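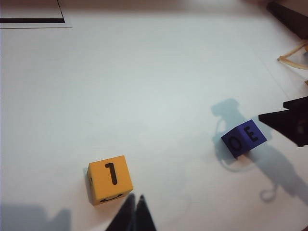
Section 6. Recording and Scoring Stacking Trials

6.1 Purpose of This Section

This section sets out the procedure for recording and scoring foam cube stacking trials at a Murska station. It applies to trials run by a human operator and to trials run by a learned controller. Both kinds are scored in the same way, and the scorer should not be told which kind a given recording contains.

Section 5, which covers mounting and power, must be completed before any step below is attempted. The present text replaces the version issued in March. Recordings made under the earlier version remain valid but must be stored separately, as the scoring rule for offset stacks has changed.

6.2 Terms Used

Base cube: the cube that stays on the table and receives another cube.

Carried cube: the cube picked up by the gripper and placed on the base cube.

Wrist view: the view from the small camera carried by the arm.

Fixed view: the view from the camera mounted beside or above the table.

Trial: the period from the start signal until the stop signal, including any failed grasps within it.

Release: the moment at which neither finger of the gripper touches the carried cube. Light contact is still contact.

6.3 Preparing the Table

1. Clear the white tabletop of tools and paper that do not belong to the layout. Reference sheets used for alignment may stay in place if they were present during calibration.

2. Inspect each foam cube. Set aside any cube with a torn corner, a lasting dent, or a printed character that has begun to rub off.

3. Place the base cube and the carried cube on open table, far enough apart that the open fingers can pass between them. The cubes do not need to be square to the table edge. Turn them freely between trials.

4. Check that each cube rests flat on a full face.

5. Move the arm to its waiting position and confirm that its cable hangs clear of both cubes.

6. Record the color of each cube and its role in the trial sheet. Where two cubes of one color are in use, record a character from the top face as well.

NOTE: The characters printed on the cubes are used for identification and for estimating how far a cube has turned. They have no bearing on the task. An operator should not try to spell words or place a particular face upward unless the trial sheet calls for it.

CAUTION: Keep hands and forearms outside the reach of the arm from the start signal until the stop signal. If a cube falls from the table during a trial, leave it on the floor and end the trial.

6.4 Lighting and Shadows

The arm casts a broad shadow over the table in most working positions, and the shadow often covers the carried cube shortly before the grasp. This is expected. Do not add lamps in order to remove it. The Handley comparison, on which this procedure is based, was made under ordinary ceiling light, and results taken under added lamps cannot be set beside it.

Do check that the exposure of both cameras is locked. If exposure is left on automatic, the wrist view will brighten as the arm moves down and the color of a cube may appear to shift during the grasp. A controller trained on such recordings learns the shift along with the motion, and tends to fail when the camera is later replaced.

To lock the exposure:

1. Raise the arm to its waiting position.

2. Open the camera panel and select the wrist view.

3. Allow the reading to settle, then select Hold.

4. Repeat for the fixed view.

5. Lower the arm until its shadow covers one cube. Confirm that the printed characters on that cube can still be read in the wrist view.

If the characters cannot be read, release the hold, raise the exposure by one step and begin again.

6.5 Running a Trial

1. Start both recordings. Wait for the panel to show that the two clocks agree.

2. Give the start signal.

3. Bring the gripper over the carried cube with the fingers open, and lower it until the fingertips are beside opposite faces.

4. Close the fingers until the cube is held. Foam gives way under pressure, and a firm squeeze will tilt the cube on release.

5. Lift the cube clear of the table before moving sideways.

6. Move over the base cube and lower the carried cube until it makes contact. Do not press down.

7. Open the fingers slowly and raise the arm straight up until the fingertips are above the stack.

8. Hold the arm still for 3 seconds, then give the stop signal.

A second attempt is allowed within the same trial if the carried cube falls and remains within reach. The operator may make up to 6 attempts. Each failed attempt is marked on the recording by the scorer, not by the operator.

NOTE: Raising the arm at an angle in step 7 is the most common fault seen in new operators. One finger drags along the side of the carried cube, and a stack that was sound at contact is lost.

On stations fitted with a second arm, that arm stays in its waiting position unless the trial sheet assigns it a role. Its fingers may appear at the side of the wrist view. Leave them there, and do not change the waiting position partway through a set.

6.6 Scoring

Each trial receives one of the following marks.

Full: the carried cube rests on the base cube after release and stays there until the stop signal.

Partial: the carried cube rests on the base cube while still touched by a finger, but no release is recorded before the stop signal.

None: any other result, including a stack that falls before the stop signal.

The mark is given from the fixed view. The wrist view may be consulted to settle whether a finger is still in contact, since the fingertips can hide the join between the cubes when seen from the side.

Offset between the cubes does not lower the mark. A small overhang is common with foam and says little about whether the placement was well controlled. Enter the offset in its own column, using the Stojanović scale supplied with the trial sheets. A stack such as the one below, with a purple cube slightly tilted on a yellow-orange cube and overhanging it a little on the right, has its offset entered in that column only. While the fingers are still around the upper cube, no mark is given at all.

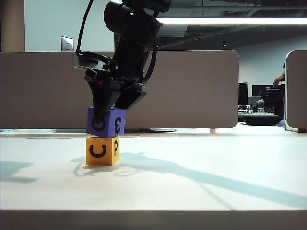 Damir Ivanov asked during the review of this section whether the offset ought to be measured at contact, before the fingers open, given that opening them moves the cube. He noted that at Conbridge the two readings differed often enough to change the order in which controllers were ranked, and that a reader of the results would wish to know which reading had been used.

The procedure keeps the reading taken after release. The point was accepted in part, however, and the trial sheet now has a second column in which the reading at contact may be entered. Its use is optional for operator trials and required for controller trials. Reports must state which column was used — a table of offsets without this statement should be returned to its author.

6.7 Comparing Camera Views

The main use of these recordings is to compare controllers that receive the wrist view alone with controllers that receive both views. The following rules apply to any such comparison.

1. Use the same starting layouts for every controller. Layouts are reset by hand against a saved still from the fixed view.

2. Run the controllers in mixed order. Do not complete all trials for one controller before beginning the next.

3. Run each layout 8 times for each controller.

4. Report grasp failures and placement failures separately.

5. Keep every recording, including those marked None.

The last rule has proved the hardest to enforce. Failed trials are the larger part of what is learned from a comparison of this kind, and a set from which they have been removed cannot be rescored.

In the trials carried out for this guide, controllers with the wrist view alone grasped as reliably as those with both views. The difference came at placement. Once the carried cube is between the fingers, it can hide much of the base cube from the wrist camera, and a controller without the fixed view must rely on what it saw earlier in the motion. Begoñe Cantero has suggested that a short pause above the base cube, taken before the final descent, would reduce this difference. The pause has not been tested under the present procedure and should not be introduced into a comparison unless all controllers are given it.

6.8 Ending a Session

1. Return the arm to its waiting position and open the fingers.

2. Stop both recordings and confirm that the files have the same length. A difference of more than 2 frames must be reported on the trial sheet.

3. Release the exposure hold on both cameras.

4. Wipe the tabletop with a dry cloth. Do not use cleaning fluid near the foam cubes.

5. Store the cubes unstacked and without weight on them.

6. Sign the trial sheet and file it with the recordings.

CAUTION: Do not switch off power while the arm is raised. The arm may drop when its motors lose power. Support it by hand or lower it to the rest position first, as described in Section 5.

Section 6 last revised 28/12/2025.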